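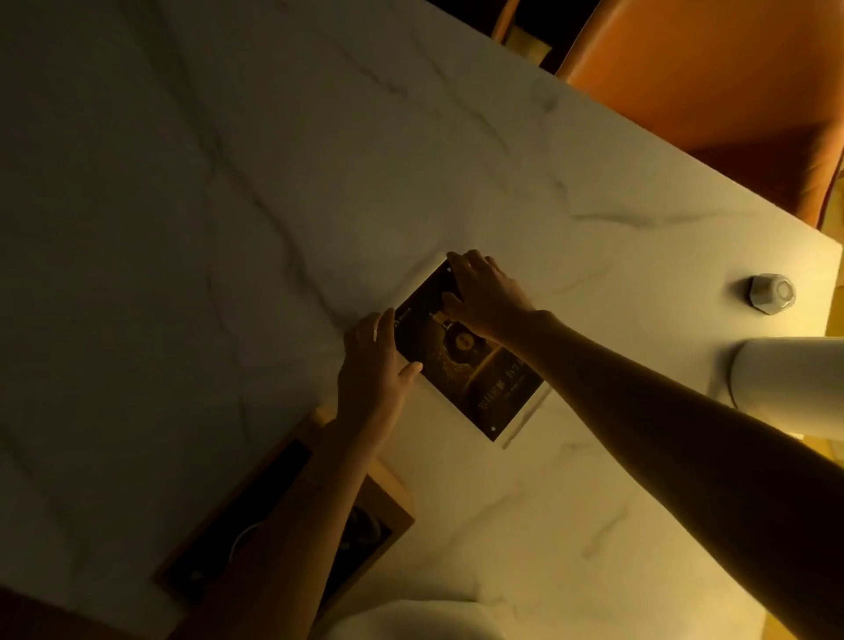

The meeting was opened by Randa Geagea at the Tenesbridge plant, and the minutes of the May meeting were accepted with no changes. First point was the incoming inspection of steel pins from Marchuk. From the last delivery of 500 pins, 12 were over the limit on outside diameter. Gyu-bin Ryu said the measuring place must be checked before we send a complaint. The table there should be a proper flat inspection surface. It was agreed to repeat the measurement on the calibrated plate.

3 min read

2. Gauges
The thread gauges came back from Skilach with certificates. Two certificates have the wrong serial number. Gyu-bin will ask for corrected ones, and these gauges stay in the locked cabinet until then.

3. Sampling for the Kekbridge housing
The customer asks for 100 percent inspection of the bore on the first lot. Randa asked if the night shift can do this with the present people. The answer was yes for the first lot, but not for the next ones. A sampling plan will be proposed to the customer in writing.

4. Open corrective actions
Action 71 (burrs after drilling) remains open. The new tool is in use, but the results are not yet entered in the system. The owner of the action was absent.

5. Other
The label printer in receiving again prints the lot number too light. Maintenance is informed.

Next meeting: 2026-10-09, same room.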